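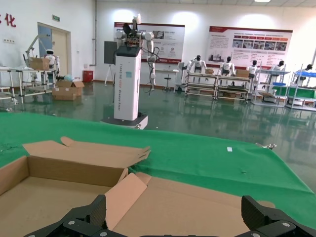 Turlow two-finger gripper over an open carton, seen from the wrist camera.

Turlow Gripper Kit
Sold by Drelance
Kit: $269
Built and tested: $899
Updated November 13, 2025

I started making the Turlow for my own arm, because every gripper I could afford was either a toy or wanted a factory air line. Then people at Inard (our shared workshop) kept asking to borrow it, and I got tired of walking over to get it back! So now it's a kit.

It's a plain parallel gripper with two black jaws, held together with lots of small silver screws. Yes, lots. I like being able to take a jaw apart on the bench with one driver, and you will too the first time you crash it into a table.

The camera sits back at the wrist and looks out past the jaws, so you get both tips along the bottom of the picture and whatever you're reaching for above them. I went through a bunch of mount angles to land on this one. My first try in April showed me a gorgeous close-up of my own bracket and pretty much nothing else.

What you get
Two jaws, drilled and tapped
Mounting plate, Petrauskas pattern
Motor and driver board
Wrist camera bracket (camera not included)
Screws, plus a bag of spares
Printed build guide

What you need
An arm that takes the Petrauskas plate, or a drill and some patience
A small USB camera
Hex drivers and thread locker
A free evening, maybe a second one if you're new to wiring

A few things from my own bench. Put the camera in before the second jaw goes on, or you'll be fishing for screws with your fingertips. Leave slack in the cable where the wrist turns, more than looks tidy. And throw a bright cloth over the table when you practice. I use green, and a brown cardboard box is really easy to pick out against it.

Cardboard is a good first job, by the way. Go for an upright flap, pinch slowly, and back off when the wall starts to bow. The grip force setting is on page 2 of the guide, and I'd start at the low end.

The built version is the same hardware, put together and run over night on my bench before I pack it. It costs a lot more because it eats a lot of my time. If you can build a bookshelf, get the kit.

Ships in a week or so. Replacement jaws are sold in pairs, just pick them in the options box.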